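Robot Software for Manipulation
Lecture 7 notes: from marker cubes to gripper trajectories
Notes by Marion Dalgleish, exercises by Donnie Innes 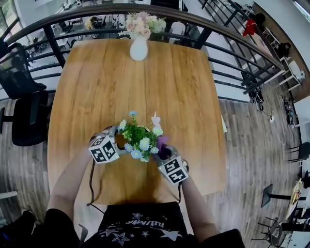 1. What we want to compute

The input is head camera video in which a person moves two hand-held grippers, each one carrying a white cube with black square markers. The output is a table with one row per time step: pose of the left gripper, pose of the right gripper, and the opening of each. A policy can be trained only from this table plus the images, so errors made here stay in the data until the end.

Notation. T_ab is the 4 by 4 transform that takes points in frame b and expresses them in frame a. The frames are c (camera), m (marker cube), g (gripper tip) and w (table). We want T_wg.

T_wg = T_wc * T_cm * T_mg

T_mg is constant and comes from calibration. T_cm comes from the marker detector. T_wc changes all the time, since the camera moves with the head, and it is the term that students most often forget.

2. Detecting the cube

Use all visible faces together in one pose estimate. If you solve each face alone and then take the mean, you will get jumps when a face turns away from the camera. A single square seen almost from the front has two solutions with nearly the same reprojection error. With two faces the wrong solution has a much larger error and can be rejected.

In the Prinholm code the function is solve_cube(). It returns the pose, the error in pixels, and the number of faces used. Keep all three. Reject the pose if the error is above 2 pixels.

The lens is wide and straight lines bend strongly near the border of the image. Undistort the corner points, not the full image. It is faster and you lose nothing.

3. Two hands on one object

When both grippers hold the same thing, for example the small artificial bouquet in the picture at the top, the relative pose T_lr between left and right should change slowly. It does not depend on T_wc:

T_lr = inverse(T_cm_left * T_mg_left) * T_cm_right * T_mg_right

This makes it a good check. Plot the distance part of T_lr during the grasp. If it shakes while the object is held, suspect the detection or the time stamps before you suspect the person. For soft objects such as leaves and petals some slow change is normal.

4. Gaps and smoothing

A cube can be hidden by the other hand or by the object. Fill gaps up to 18 rows with interpolation: linear for position, slerp for rotation. Longer gaps must be marked invalid and the episode is split there. Do not interpolate Euler angles. Eilidh Farquharson showed in the February seminar what happens at the wrap from 180 to -180, please look again at her plots.

Smooth after filling, never before.

5. Exercise

Download the Drirnard episode from the course page. It has 3000 rows, of which the first 2000 are for tuning and the rest for your report.

a) Compute T_wg for both grippers.
b) Plot the distance part of T_lr and mark the interval of the grasp.
c) Replace T_wc by its first value for the whole episode. Explain in three or four sentences which of your plots change and which stay the same.

Send the code and one PDF to Ruaridh Ogilvie. Handwritten derivations are accepted if they can be read.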